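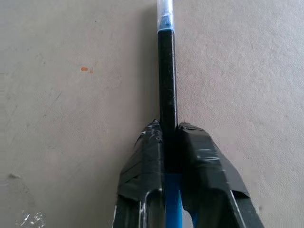 Lindsay Brunton

Office Services | Stationery and Supplies

Members of staff are asked to note the revised arrangements for pens and markers, which take effect on 27th July. From that date all writing materials will be issued from the supplies room on the second floor of Momarik House, and the open trays beside the photocopiers will be withdrawn.

The change follows the annual stock check in April, at which 312 pens and markers were collected from desks, meeting rooms and the post room. A good many had scuffed barrels but were otherwise fit for use, and these have been returned to stock. Staff should not assume that a black barrel contains black ink. Several types held in the building have a black body with blue parts, and each pen should be tried on scrap paper before it is used on forms or registers.

Each department may draw up to 21 items a month. Requests should be made on the usual form and signed by the head of section. Ruby-Lee McAlister will continue to receive forms for the Cuevas and Jorura teams, and Dilwyn Ifans will receive those from all other departments. Whiteboard markers are counted separately and are limited to two per meeting room.

Caps should be replaced after use and pens stored away from radiators and window sills. Items that no longer write may be placed in the box by the supplies room door, which is emptied on the first working day of the month. Refills are kept for nine types of pen, and a list is displayed inside the cupboard.

Staff who require a particular pen for reasons of health or comfort should write to Bevan Treloar. Such items do not count towards the departmental allowance.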